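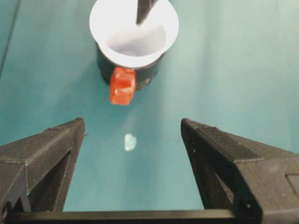

A white-rimmed cup on a green table.

The slow coffee of Rallholm

When I moved to Rallholm in May, I did not know that people here stop working two times a day to drink coffee, and that it is a serious matter. In my first week I stayed at my desk with my papers. My neighbour in the office, Wiroj Siriwan, came back and asked me if I was ill.

He has lived in the town much longer than me and he has opinions. The best coffee, he says, is at Chaimongkol, a small place behind the bus station with 5 tables and a very loud door. The owner, Boonmee Prasertsri, roasts the beans herself in a shed on the road to Skarkia. She buys them in sacks, and one sack gives her enough for 80 bags of 250 grams, when she does not burn any.

"I burned many in the beginning," she told me. "I was looking at the clock. Now I listen." The beans crack one time, then after a while they crack again more softly, and for her light roast she stops between the two. I stood beside her and listened also, but I heard mostly the fan.

What surprised me is how little she talks about taste. She prefers to talk about water. The water in Rallholm is hard, and for two years she was not content with her coffee before a customer from Erkden brought her some bottles from his own well. The same beans became sweeter. After this she bought a filter, and she still complains about its price.

I go there now most afternoons. Wiroj takes his coffee black and reads the local paper from the back page. I take milk, which he does not forgive. On 22nd October Boonmee will open her shed to visitors for the first time, and she has asked us to come early and carry chairs.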